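2023-05-13
Flulura gossip feed, notebook

Spent the morning on the duplicate story problem. The feed picked up the same item on the Xolalpa engagement rumor 8 times, each with a different headline and the same two quotes in a different order. Matching on headline alone is no use for celebrity news. Switched to matching on names plus quoted text and reran the test batch of 4,000 items. Only 2 copies of the rumor got through, both from sites that had reworded the quotes.

Kartini went over 300 of the merged items by hand. Her notes are in the shared folder. Main complaint: a birthday post and a breakup post about the same singer get merged if both reuse one old interview line. Fix for now is to leave posts apart when the ages or dates in them disagree.

Ages are still a mess. Hurness gives an actor's age as of the day the post was scraped, Busbridge as of the day it was written. Store birth year only and drop the rest. 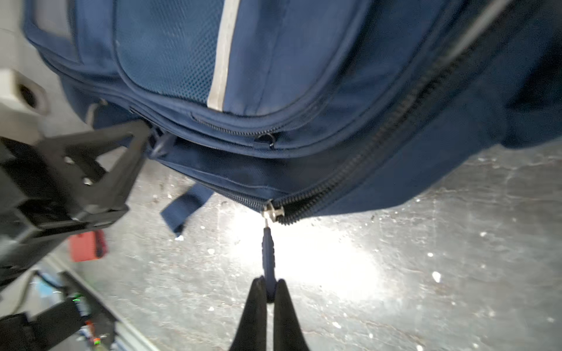

Onni wants the award show pages in before July. I'd like the merge rule settled first – the red carpet posts repeat each other worse than anything we have now. Asked him for a small sample from last season to try it on.

To do: rerun with the date check on, send Kartini the new list, clear out the old headline index.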